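Unalora sim gallery – grabbing the examples

Quick page of pictures from the Plombridge end of things. More to follow when the drive is sorted.

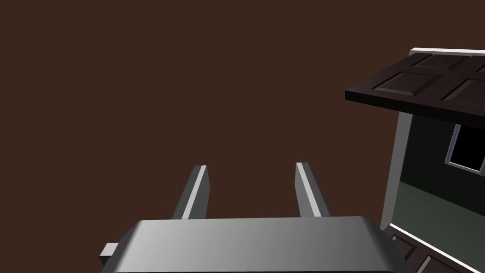

Gripper view, simulated room. Fingers apart, nothing held. Green and white unit with the dark panelled top over on the right.

What we're doing: driving the gripper about in the sim by hand, saving every run, then feeding the lot to the learner (Esus, version from July, not the new one). Target is 4000 runs. We have 376 good ones from the first batch and 393 from the second, so a fair way to go yet. Second batch went quicker – better controller, less swearing.

A few notes for anyone joining in:

Runs start with the gripper empty. If yours starts halfway through a grab, bin it and go again.

Keep the task label short. "Open door" is fine. "Opens the door then sort of nudges it" is not, the learner treats every new wording as a new task and we spend teh evening merging them.

Failed runs go in their own folder, please don't delete them. Roughly 200 in there so far and they have been handy for checking the scoring.

Plain walls and floors are on purpose for now. Textures get switched on later, once the flat colour set trains without falling over. The Čierny room set has the textures in already but the lighting is off, so leave it alone.

Slow down near furniture. Fast runs look great on playback but the learner copies the speed and clips every corner going.

Save as you go – the recorder still loses the last run if you close the window first. Known bug, on the list.

Page last changed 24 Dec 2022. Next lot goes up after the break, proably with the textured rooms if the lighting gets fixed.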